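Grestau and Quaye go back to court over a hinge
May 14, 2025 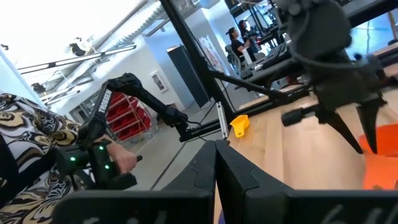
Murali Palaniappan has followed the patent dispute between Grestau and Quaye since the first filing in February, and he expects it to run for a while yet. The engineer turned licensing consultant says the claim covers the locking hinge on Quaye's folding tablet, which Grestau argues copies its own. Small moulded parts are often where these cases start, he says, and he mentions the ridges and the curved inner cutout on a pair of black plastic gripper fingers as the sort of shape a drafter can spend a week describing. "People think it's all about software. A lot of it is the shape of a piece of plastic."

Grestau wants sales of the tablet stopped. Palaniappan doubts it will get that. "They'll settle on a royalty. Quaye has already shipped 3,000 units to retailers and no judge likes pulling stock off shelves."

Deepika Murthy, who manages licensing at Varniso, is less sure. Her company paid to use the same hinge patent 2 years ago and she would like to see others do the same. "We read it, we didn't think we could get around it, so we signed. It wasn't cheap."

Asked whether buyers should hold off, Murthy said no — the tablet will still get repairs and updates whatever the court decides. Palaniappan agreed, though he would keep the receipt.

Both sides are due to file their expert reports next. Quaye has asked for more time, and Grestau has opposed the request.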